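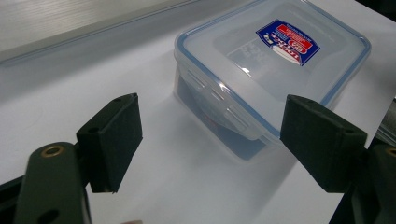

Clear food container with a pale blue seal around the lid, on a white table.

Sep 26, 2026

I have been meaning to write about the Pledurlow record for months now, and every time I sit down to do it I end up playing side one again and then it's dinnertime. So tonight the record stays in its sleeve until I've finished typing (we'll see!).

For anyone who hasn't come across it, Pledurlow put out one album on the Flondach label, a tiny outfit that pressed 378 copies and then quietly stopped pressing anything at all. I heard two songs from it on a late radio show years ago, wrote the name on the back of a gas receipt, spelled it wrong, and spent a long time looking for a band that didn't exist. Then this May a reissue turned up, on nice heavy vinyl, with a run of 3,000, and I ordered mine before I'd even finished my coffee.

It's a lovely thing. The first side is mostly slow organ and brushed drums, with a voice that sits so low in the mix you find yourself leaning toward the speakers. "Tinora" is the one everybody will talk about, and fair enough, it's gorgeous, but my own favorite is the short one right after it, where the piano is a little out of tune and somebody coughs just before the last verse. I'm so glad they left the cough in.

Side two takes more patience. There's a long piece called "Hauksdóttir" that wanders off for ages, comes back, and wanders off again, and the first few times I'll admit I went and folded towels. Now I wouldn't want it a minute shorter. The strings come in near the end, very thin and far away, and I always stop whatever I'm doing.

A word on the sound, for those of you who write to me about such things. My copy is number 802, it plays very quietly, and there's one soft tick on the run-in that went away after a good cleaning. The bass is rounder than I remember from the radio, though I was listening on a kitchen set with a bent antenna back then, so don't take my word for it. The insert has the lyrics but no notes on who played what, and I would have loved a page or two on that.

Right, I'm off to put side one on again.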